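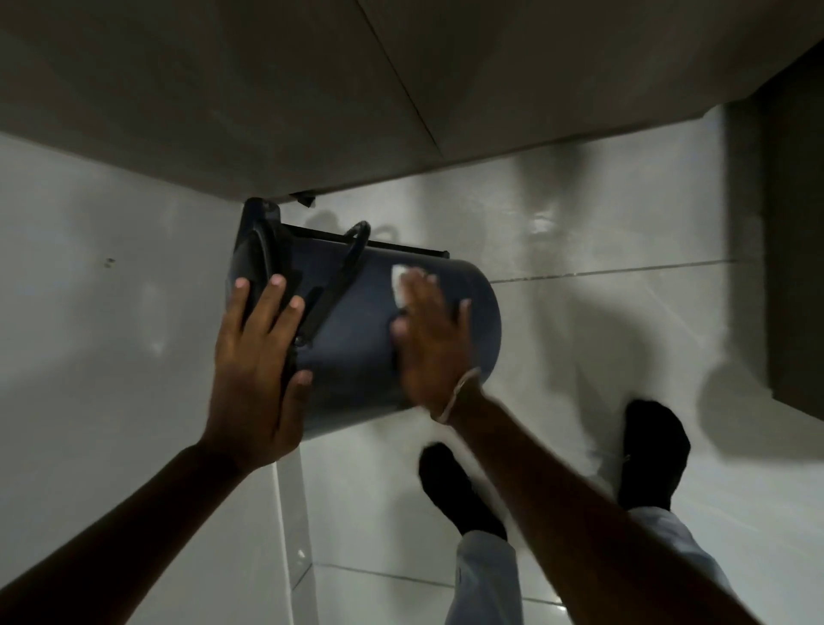
Chapter 6
Portions, Plates, and What Comes Back

After reading this chapter, you should be able to:

Define portion size, yield, and plate waste
Work out the portion cost of a simple dish
Explain why the same dish can cost different amounts on two nights
Read a portion chart and use it during a shift

Key terms: portion size, as-purchased weight, edible yield, portion cost, plate waste, par

Opening case: The short rib at Wovia

Wovia is a 40-year-old dining room on the main street of Melach. It serves lunch and dinner and has never changed its menu much. In April the owner hired Jolene Bright to run the kitchen. The restaurant was busy, the reviews were good, and the bank account was going down.

Bright began with the braised short rib, the best seller on the dinner menu. The recipe card called for 200 grams of cooked meat per plate. She stood at the pass with a scale and weighed plates before they went out. The heaviest held 281 grams. The cook who had plated it, a man named Preker, had worked the station for years and did not use a scale. He went by how the plate looked, and the plates had been replaced the winter before with a wider set.

She then stood by the dish window for the rest of the service. Meat was coming back on the larger plates. So were most of the mashed potatoes, which had grown along with the meat. Guests who got the smaller plates mostly finished them, and one table asked the server why the two orders of short rib did not match.

Bright did not raise the price or change the recipe. She put a scale and a marked ladle at the station and taped a portion chart to the shelf over it. Preker disliked the scale for the first week and said so. We will come back to Wovia in Section 6.4, where you will use its numbers to build a chart of your own.

6.1 What a portion is

A portion is the amount of a menu item served to one guest at the listed price. It can be set by weight (200 grams of meat), by volume (a four-ounce ladle of sauce), or by count (five dumplings). Every item on the plate needs its own measure, including the garnish and the bread.

Most kitchens write portion sizes down. Fewer check them. A recipe card in a binder has no effect on a cook who learned the dish by watching someone else, and small differences pass from one cook to the next until the dish on the plate is no longer the one on the card.

Portion size is always stated for food as it is served. This matters a great deal with meat. Suppose a kitchen buys 1000 grams of boneless beef, trims it, and braises it. If 600 grams are left to serve, the edible yield is 60 percent. The kitchen paid for all of it — the fat in the trim bin and the water that cooked off included. A cook who figures cost from the as-purchased weight will come out too low every time.

6.2 Finding portion cost

Start with the price paid for the ingredient. Divide it by the edible yield, not by the weight on the invoice. Then multiply by the portion size.

Say the beef above cost $12.00. Divided by 600 grams, that is two cents per gram. A 200-gram portion costs $4.00. A 281-gram portion costs $5.62, and the guest pays the same menu price for either one. Over 100 plates the difference comes to $162.00, before the extra potatoes are added in.

Do the same for each item on the plate and add the results. The total is the plate cost. Some operators add a small fixed amount for salt, oil, and other things too minor to measure — Chou, the noodle shop we visited in Chapter 4, adds 15 cents a bowl.

Check your work against the invoice whenever a supplier's price changes. A plate cost worked out last spring describes last spring's prices.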